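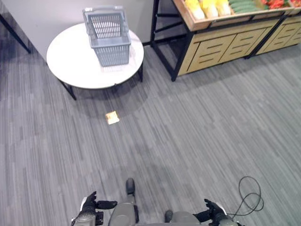
Round table and basket, Endham office.

Endham Office Rooms: Frequently Asked Questions

Last updated 2026-10-05

Who may reserve a room?
Rooms are available to residents of Endham, registered local groups, and businesses holding a current Brunorberg account. Applicants must be 18 or older.

How do I make a reservation?
Reservations are made through the Vendora booking page or at the front desk. A request is not final until a written confirmation has been issued.

How many people can each room hold?
The Srithong Room seats 40. All other rooms are listed with their limits on the booking page. These limits are set by the fire code and cannot be raised for any event.

What does it cost?
The standard rate is $206 per half day. Registered nonprofit groups should ask for the reduced rate before booking, as it cannot be applied to an invoice that has already been paid.

May I cancel?
Yes. Cancellations received at least three business days before the reservation are refunded in full. Later cancellations are charged at half the rate.

May furniture be moved?
Tables and chairs may be moved within a room but may not be taken into the hallway. Please lift tables when moving them. Users are asked to return the room to its original layout.

Is food allowed?
Cold food and covered drinks are allowed in all rooms. Cooking equipment and candles are not permitted. Carpet stains should be reported to the front desk the same day.

When are the rooms closed?
The rooms close on public holidays and for one week each May for maintenance. Closing dates are posted on the booking page.

Where do I report a problem?
Call the front desk at extension 688 during office hours.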